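Library > Household and Small Trade Studies > Unit 5 > Chapter Opening

Print this page | E-mail this page

Chapter 5
Containers and the Movement of Goods

Before goods can be sold, they must be held. The sack, the crate, the jar and the basket decided how much a person could carry to market and how much arrived unspoiled. This chapter examines the container as a tool of trade, beginning with the growers of the Maddocks valley, who measured their harvest by the basket long before scales were in common use.
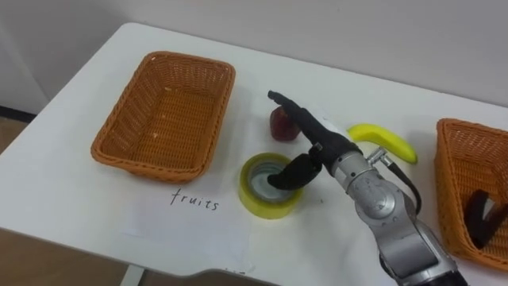

Figure 5.1. A woven wicker basket with rounded corners.

Weavers in the valley town of Dravier agreed on a standard size each May, ahead of the first picking. A basket that met the standard could be traded unopened. Surviving account books list loads of 64 baskets, the usual capacity of a farm cart, and record fines for makers whose work fell short of the measure.

After reading this chapter, students should be able to explain why standard measures developed, compare woven and rigid containers, and describe how the cost of packing affects the price of goods.

Key terms: tare, standard measure, bulk, returnable container

Reader comments (2)

Kamil Vlček
The account book extract should be moved up from section 5.4. My class needed it on the first day.

Nuwan Saha, 24/07/2025
Is "tare" defined anywhere before the review questions? I could not find it.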